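Deria Historical Press
Interim Progress Report to the Kekana Fund
Project: Preaching in the River Parishes, a documentary biography series

Summary

The Press is pleased to report on the second period of the grant. Work on the first volume, the life of a circuit preacher at Ivby, is on schedule. The second volume, which covers the mission school at Lulham, is behind the agreed plan.

Editorial work

The editors have transcribed 21 of the 30 sermons selected for the first volume. The remaining nine are in a poor hand and will need a second reader. Notes for the opening chapters have been checked against the church minute books, and two dates of ordination given in earlier printed accounts have been corrected.

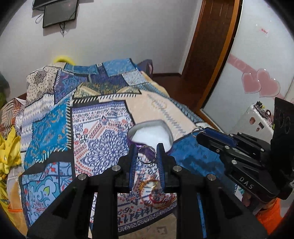
Archives and permissions

Permission to quote has been received from seven holding libraries. One request is still open and concerns the letters written from Lulham during the war years. The owners have asked to see the full passages before they reply. These were sent in March.

The parish register at Ivby was made available for 23 working days. All baptism and burial entries needed for the family tables have been copied.
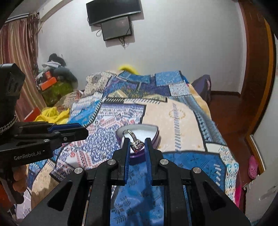
Budget

Spending on travel was lower than planned. The Press requests approval to move the unspent amount to the indexing line, where the estimate has risen with the length of the manuscript. No other changes are requested.

Work planned for the next period

Complete the transcription of the sermons.
Send the first volume to two outside readers.
Submit a revised schedule for the Lulham volume to the Fund by the end of June.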